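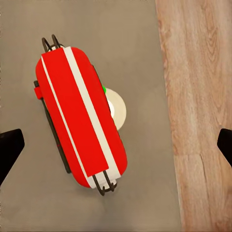
Last updated: 11 August 2025

PRESS RELEASE – FOR IMMEDIATE USE

Plerer to give away 2000 copies of The Echoey House, a free booklet on living with noise in open-plan homes

ZARTHORPE – I'm Rawan Nasrallah, I run Plerer, and I've been told a press release should be written as if somebody else were talking about me. I tried that and it sounded like a letter from the bank, so you're getting me instead.

In October we're bringing out a booklet called The Echoey House. It's free, it's printed on proper paper, and it is all about what to do when you've knocked the kitchen and the living room together (or moved into a place where someone else did) and discovered that you can hear a teaspoon go into the sink while you're trying to watch the news.

We've had the money for 2000 copies set aside since spring, and they'll go out by post and through libraries, cafés and anywhere else in Zarthorpe that will let me leave a pile by the till. When they've gone they've gone, though the whole thing will be on our website as well, for reading on a screen or printing out at home.

Plerer is a small business. We make curtains, and we've been making them long enough to have stood in an awful lot of other people's living rooms with a tape measure. The conversation nearly always starts with colour and ends with noise. People apologise for it! They say "sorry, it's a bit loud in here" as though they'd done something wrong, when all they've done is take down a wall and put in a nice hard floor.

So last winter we asked customers whether they'd let us come back and have a proper listen. We ended up in 14 homes, from a converted chapel with a ceiling you could fly a kite under to a ground-floor flat where the washing machine and the sofa were practically holding hands. We clapped our hands in the corners. We ran taps. We boiled kettles and had people read the paper aloud from the far end of the room. It wasn't science and I'd never pretend it was, but we took notes everywhere we went, and the booklet grew out of those notes.

It comes in three parts. The first is about working out what is bothering you, because "it's noisy" can mean all sorts. Sometimes it's echo, the ringing sort of sound that makes voices tiring to listen to. Sometimes it's one appliance. In a couple of the homes it was the extractor fan and nothing else, and the answer was to clean the filter and fix a loose screw, and I sold no curtains at all that week.

The second part is things to try for nothing. Moving a bookcase off an outside wall and on to the one facing the telly. Turning the dining table. Hanging a heavy blanket over a door for an evening to see whether it helps before spending a penny on anything. There's a page on chair legs which I'm rather proud of, and a whole page on cutlery drawers, which my family think is far too long.

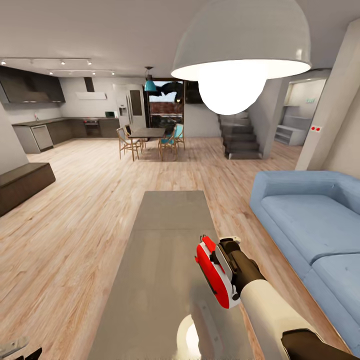

Nathalie Willems read an early draft and told us she had done the blanket test the same night, then left the blanket up for a month. She said the room felt "like somebody had turned the edges down", and that her only complaint was with our advice on bookcases, as hers was screwed to the wall and full of encyclopaedias and she had no intention of shifting it for anyone.

Fair enough, and the bookcase page now has a line for people whose furniture isn't going anywhere. Quite a lot of the draft changed like that. I'd written a very bossy bit about putting your shoes away on something soft, and it's gone, and the booklet's better without it.

The third part is about spending money, and I've tried hard to keep it from turning into an advert. Yes, we make curtains, and yes, a thick lined pair that falls right to the floor will take some of the ring out of a room. But so will a deep rug with a decent underlay, or a big upholstered chair from the second-hand shop, and if you've got both of those already you might not need me. I say so in print. Our printers, Uvden, asked if I was sure about that paragraph, and I was.

There's also a short section on talking to the neighbours. We hadn't planned one, but so many people we visited were worried about the noise they were making as well as the noise they were putting up with. If you share a wall or a ceiling, the booklet has suggestions for how to bring it up, when to bring it up (not at midnight in your dressing gown, I speak from experience) and what you might offer to do in return.
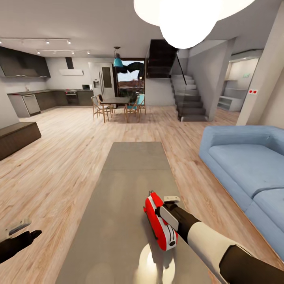 Alongside the booklet we're starting something called the Matar Fund. It's named after the street where Plerer had its first workroom, over a bakery, where we learned a great deal about noise at four in the morning. The fund has £1000 in it to begin with, all from us, and it will go on felt pads, rugs, underlay and curtains for people who are struggling with noise at home and can't afford to do much about it. Tenants are very welcome to apply. So are people in shared houses, and anybody caring for someone who finds loud rooms hard to cope with.

I've kept the form to one side of paper. You tell us about the room, what you'd like to be different, and whether you own or rent, so that we don't go suggesting anything your landlord would have a fit over. There's no need to send receipts or explain your whole life to us. If you'd find it easier to ring up and have one of us fill the form in while you talk, do that, we're quite used to it and we like a chat.

We'll be holding an evening at the workroom in October too, when the booklets arrive from Uvden. Come and pick one up, have a cup of tea, and bring a sketch of your room if you'd like to go through it with us. There'll be fabric to handle, and offcuts to take home for trying out (a folded offcut under a rattling shelf is a marvellous thing). I'll be doing the hand-clapping demonstration at some point as well, for anyone who wants to hear how different a bare corner sounds from one with a coat hung in it. Children tend to be much better at hearing it than I am, so do bring them.

Editors and bloggers are welcome to use any part of the booklet, a page or the lot, so long as you say where it came from and don't change the advice about wiring in fans, which should be left to an electrician. I'm happy to be interviewed, happy to write something to length, and I can usually find a customer who'll talk about their own place if you give me a few days' warning.

To ask for a booklet, send your name and postal address to Plerer through the contact form on our website and put "Echoey" in the subject box. One per household for now, please, with larger bundles for libraries, housing groups and waiting rooms. A large-print version will be ready at the same time, so just mention it if that's the one you want. Requests are open already and we'll post them in the order they came in.

Press contact: Rawan Nasrallah, Plerer, Zarthorpe. Mornings are best, as the sewing machines are on all afternoon and I can't hear the phone.

ENDS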